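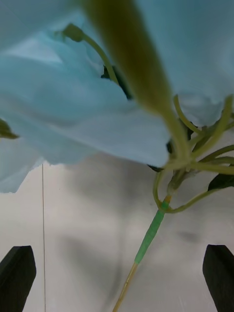 Wrist camera focus on our flower arranging cell
tredudton_cell, 2018-09-09

I look after a small cell that puts artificial flowers into vases, and since the last finger change the grip point is wrong on the thin stems. The stem sits left of the middle between the two fingers, and everything near the lens is blurred, the thick green stem or bud at the top most of all. I use the tan part below the green tape as my grip target. The camera is mounted 102 mm behind the fingertips. Should I first redo the hand-eye calibration, or move the camera back?

Huenchuman58
Calibration first. If you changed the fingers, your tool center point is old. Check it before you touch the bracket, otherwise you will have two unknown errors.

flernik
I do not agree. When the flower head hangs so close to the lens, the software has very little sharp image to work with. I moved mine from 102 to 129 mm and then calibrated one time only. Why do it twice?

Huenchuman58
Because 129 mm can hit the forearm when the wrist turns. It happened on our machine and the bracket was bent.

tredudton_cell
Thank you both. I checked the finger screws and one on the left side was not tight. After tightening, the error is smaller but it is still 3 mm. The last calibration was done in October, before the new fingers.

elladine_r
Then do it again, please. And clean the lens with a dry cloth, also the pads. Our pads collect glue from the floral tape and after 585 picks they start to pull the stem to one side.

flernik
Glue is a good point. I still say move the camera, but try her way first, it costs nothing.

tredudton_cell
I will clean the pads and calibrate tomorrow with the camera where it is. If the error stays, I will make a longer bracket and test the wrist rotation slowly by hand.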